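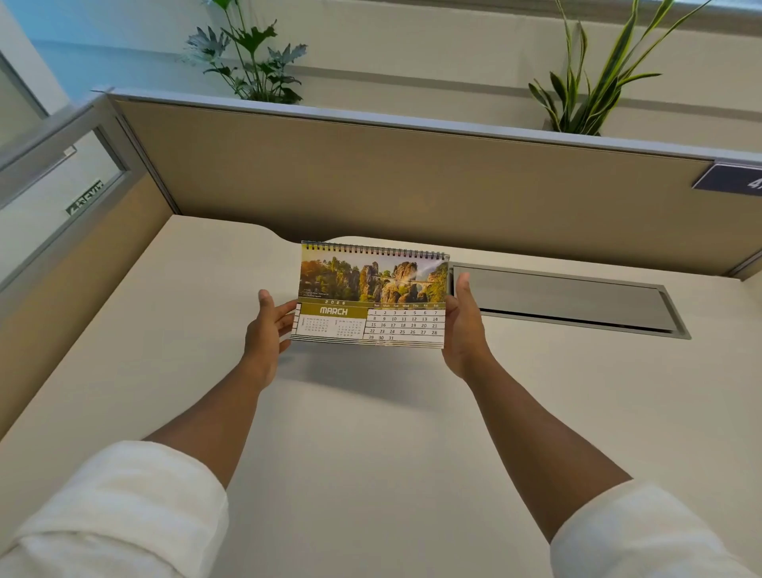 1. Workplace Services at Fultivthorpe has completed the setup of shared desks on the Toledo floor. This thread covers desk calendars, personal items and the desktop itself. Please read it before your first booking in February.

2. Each shared desk is supplied with one spiral-bound desk calendar. It belongs to the desk and stays there when you leave. Staff who would like one for home may ask at the Buretti supply room, where 17 spare copies are held.

3. Calendars should show the current month. The March page has a bridge between tall rock pillars, and the date grid beneath it is large enough to read from a normal sitting position. The small months on the left are useful mainly for checking a weekday.

4. Please do not write on the pages. Several people may use the same desk in one week, and a penciled appointment means nothing to the next person. Team dates go in the Arnari booking system, which now accepts notes of up to 75 characters.

5. To turn a page, lift it straight over the wire and let it settle behind the others. Pulling from one corner tears the holes. A torn page may be taped on the back. If the calendar no longer stands, report it and we will replace the whole item.
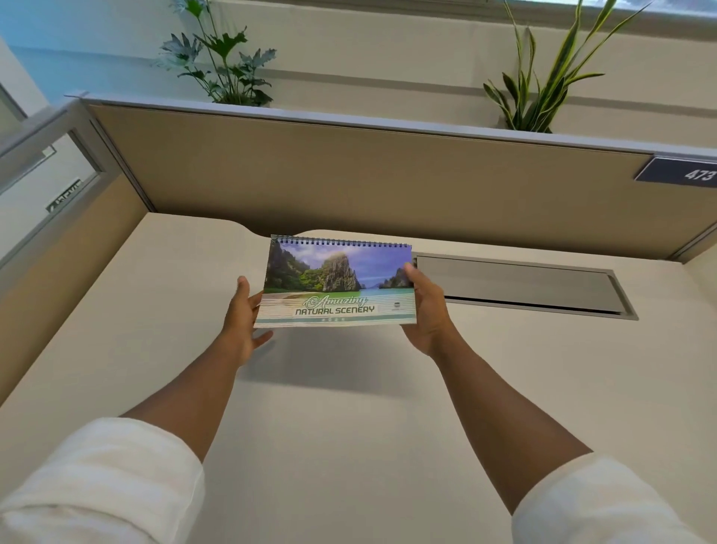 6. Desk numbers are on the navy plates at the top of the partition. Quote the number in every request, as in "473, calendar missing." Requests that say "the desk near the window" have taken us a good deal longer to answer.

7. Reports go to extension 1856 or through Arnari. Jucélia Caldeira handles desk supplies. Etenesh Tekleab handles partitions, power and anything fixed to the furniture. Either will pass on a message meant for the other.

8. At the end of a booking, please remove cups, papers and chargers, wipe the desktop, and stand the calendar up again with its cover or the current month facing the chair. Allow 5 minutes for this - the next booking may begin directly after yours. 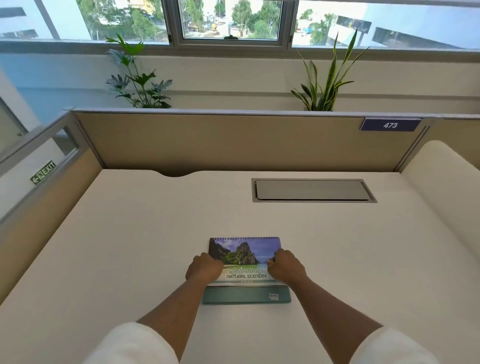 Cable access is the subject of most questions we receive, so it has its own post. Chargers should be run through the tray set into the desktop and kept off the working surface. Stand the calendar near the middle of the desk, to the left of the tray, so that the gray lid can lie flat and still be opened. Please do not place mugs or plants on the lid.

9. Framed photographs and other personal items are welcome during a booking but may not be left overnight. Items found in the evening are labeled with the desk number and kept in the Buretti supply room until the end of the month.

10. Replies to this thread are read by the Toledo team during office hours. For a desk you are using now, please call the extension given in post 7.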